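Kaewkla District Schools Office

The Kaewkla District Schools Office is the body that runs public education in the district of Kaewkla. It is responsible for 39 schools, most of them primary schools, and has its headquarters in the town of Bundon. The office employs school heads, sets the local calendar, manages buildings and equipment, and reports to the provincial education authority. Its chief officer holds the title of district director.

History

Schools in Kaewkla were at first run by village councils, which paid teachers from local funds and kept their own records. The quality of these records varied a good deal, and some councils kept none. The district office was set up to bring the schools under one administration and one pay scale. It began in two rooms behind the Bundon market and had a staff of four, including a driver.

The first district director, Charoen Sukprasert, had been head of Bundon Boys' School. He spent much of his time on school boundaries, which were disputed in the river villages where families sent children to whichever bank had the drier road. The map he drew up is still the basis of the present catchment areas, with changes in the north where the village of Gutel was joined to the district.

Sukprasert was followed by Lamai Thongdee, who closed seven very small schools and moved their pupils to larger ones. The closures were unpopular. Parents at two of the schools kept lessons going for a term in a temple hall, and one school was later reopened. Thongdee also brought in the yearly inspection visit, under which every head is seen at work by an officer from outside the school. The inspection form has been revised several times but keeps her original headings.

Administration

The district director is appointed for a term of four years and may serve a second. Three deputies look after staffing, teaching and property. School heads meet the director once a term in Bundon, and heads of the smaller schools also meet in area groups.

Heads are chosen by open application. Candidates need at least eight years of classroom teaching and must pass a written paper on school law and finance. New heads are paired with an experienced one for their first year. The scheme was drawn up by Sakda Rungrueang when he was deputy for staffing, and it has been copied by two neighbouring districts.

Technical education

The district has one technical secondary school, Novham Technical School, which takes pupils from the age of 15. It teaches electrical work, motor repair, food preparation and computing. 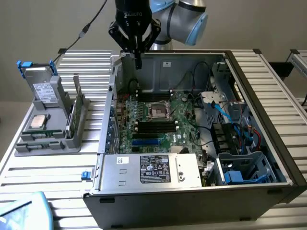
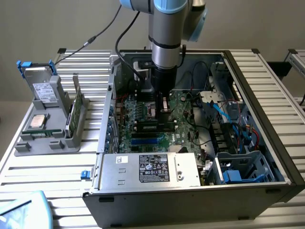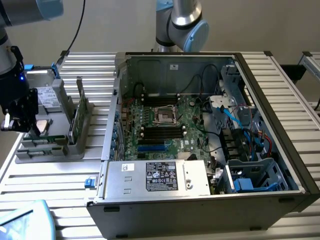

Novham was opened as a farm school and kept that name for some time after the last of its fields had been sold. It came under the district office when the agricultural department gave up its schools, and its head has since had the same standing as the heads of the general secondary schools. The computing course has two parts, covering office software in the first year and hardware in the second. Hardware lessons deal with the inside of an ordinary desktop machine of the tower type, with the case lying on its side and open, and pupils are taught to name the main parts before they handle any of them. The course was planned by Abelardo Rivadeneira, who came to the school as a teacher of electrical work and later became its deputy head.

Entry to Novham is by interview and school report. There are 52 first-year places on the computing course, and those left unfilled by district pupils are offered to pupils from elsewhere in the province.

Leadership award

The office gives a yearly award to a serving head or deputy head. Any member of school staff may put a name forward, with a letter of support from a second person at the same school. A panel made up of a retired head, a parent and one of the deputy directors reads the letters and visits the schools on its shortlist. The winner receives a certificate and a grant to be spent on the school. Directors and former directors cannot be nominated.

The award was first won by Thitima Wongsuwan, then head of Gutel Primary School, who had reorganised the school day so that pupils from the hill villages could get home before dark. She spent the grant on a covered waiting area by the road. Wongsuwan won again after moving to a larger school in Bundon, and she is the only person to have received the award twice. She became district director on 08/01/2024.

Finance and buildings

Most of the money for the schools comes from the province and is worked out from pupil numbers counted in May. Schools with fewer than 32 pupils receive a fixed sum instead. The office may move money between schools within the same area group, but not between groups without the approval of the province.

Repairs are the largest item after salaries. Many of the older primary schools stand on raised timber floors, which need regular treatment, and the property deputy keeps a list showing when each was last done. The present headquarters is a two-storey building on the north side of Bundon, shared with the district library. School records from before the office was founded are kept in the library's store and may be seen by appointment.

See also

Bundon
Gutel
Novham Technical School
Village council schools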